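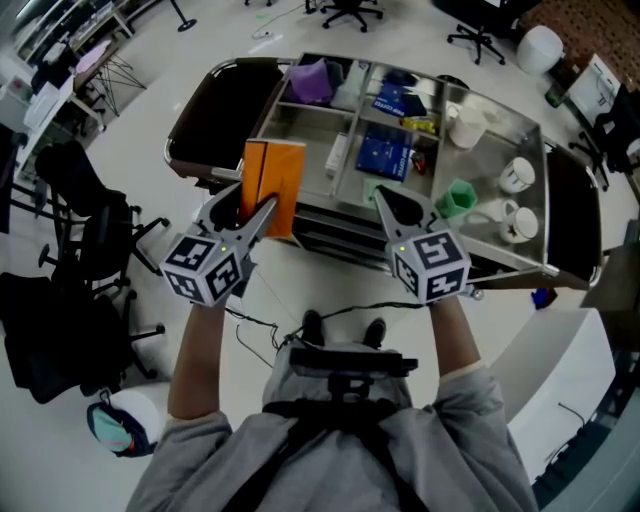
Trolley restocking: is it a task for a machine yet?

Facilities and Support Services Forum > Equipment > Automation

Posted by M_Alcaraz, Moderator
Members are invited to comment on whether the restocking and tidying of refreshment trolleys can at present be assigned to a machine. The question was raised at the October meeting of the Juvthorpe site group and was not settled. The picture shows a steel trolley of the usual mixed kind, with coffee, mugs, a cloth and small packets sharing one top tray, and a pair of hand-held grippers being used on it. Please confine replies to work you have observed or managed.

Posted by b.sepulveda
My department looks after 151 trolleys over 2 buildings. In my view the answer is no. A carton with flat sides is the easiest article on any trolley, and I would expect a gripper with two fingers to hold one. The purple cloth is another matter. So are the small packets. A member of staff clears a tray of that sort without giving it any thought, and I have not yet been shown a machine that does so at a pace we could accept.

Posted by Ibarra_R
I must disagree in part with the previous reply. At Cleltirwood we held a trial of a fixed arm last year, limited to boxed goods and upright containers. It handled 481 items and dropped six. Staff continued to deal with cloths, loose sachets and anything lying on its side. The arm was slow, but it worked through the early shift without supervision, and the department has asked for it to return.

Posted by b.sepulveda
With respect, a trial which leaves out the cloths and the sachets has left out the work. Were mugs included?

Posted by Ibarra_R
Upright mugs were included. Mugs on their sides, as on the right of this trolley, were excluded. Four of the six dropped items were mugs.

Posted by c_arrieta
May I ask that the discussion separate two matters? The grippers in the picture are held by a person, who is looking at the trolley and deciding what to pick up. That tells us something about what two grey fingers can grasp. It does not tell us whether a machine could make the same choices. Our supplier, Nellex, was asked this directly and replied on the first point only.

Posted by U. Paredes
I support the distinction drawn above. I would add that our trolleys at Moya are never laid out in the same way twice. If each compartment had a fixed use, I believe a machine could take on a fair share of the restocking now. The layout is within our own control and costs very little to change.

Posted by b.sepulveda
Fixed layouts were introduced in my department and lasted until the Friday of the same week. I remain unconvinced.

Posted by M_Alcaraz, Moderator
Members are thanked for their replies. Ibarra_R is asked to send the Cleltirwood trial sheet to the site group, with the dropped items listed by type. The thread will stay open for further comment.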